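From: Rehema Mosoti
To: Unosura members list
Subject: Re: mentoring sign-ups and the science careers night

Hi all,

Replying to Brian's message from this morning, which I'll quote so nobody has to dig for it:

> Hi everyone, we have 16 mentors signed up for the new round and 5 of
> them have never mentored before. Could those of you who were in the
> last round say what you'd do differently? Also, I'm still short of
> people for the careers night in October. Field ecology is covered
> (Godfrey is bringing the pond nets again) but I've got no one from
> the lab side.
> Cheers, Brian Kariuki

Happy to have a go at the first bit, Brian, and I'll get to the second. I was paired with Tatu Laizer last time and we got on like a house on fire, but I made a few blunders early on (sorry, Tatu!). The biggest was assuming she wanted advice about papers and grants when what she really wanted was someone to tell her how you ask for a week off in the middle of sampling season. I spent our whole first meeting drawing her a publishing timeline. She was very polite about it.

I also think we should stop matching people purely on discipline. My own mentor at Drirkell was a soil chemist who knew nothing about freshwater snails, and she was the only person in the building who had also been the first in her family to finish high school. That mattered a lot more to me than snails did – and I love snails.

A few suggestions, in no particular order:

1. Ask mentees what they want before the match is made. Two or three lines is plenty.

2. Let people swap partners after the second meeting, no reasons needed. Last round one pair just stopped answering each other, and I'd rather we had a form for it.

3. Keep the meetings casual. A walk or a cuppa and a piece of fruit works better than an office with the door shut.

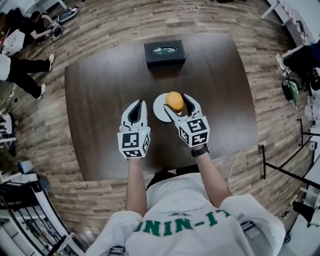

4. Pay the travel. Tatu Athumani was coming in from Mushi on two buses and never claimed a cent of it. There's still 521 dollars in the travel line, so let's spend it on the people it was meant for.

As for careers night, put me down for the lab table. I can bring the dissecting scopes if someone has a car with a decent boot. Is it in the Prorkasley hall again or have they moved us?

Rehema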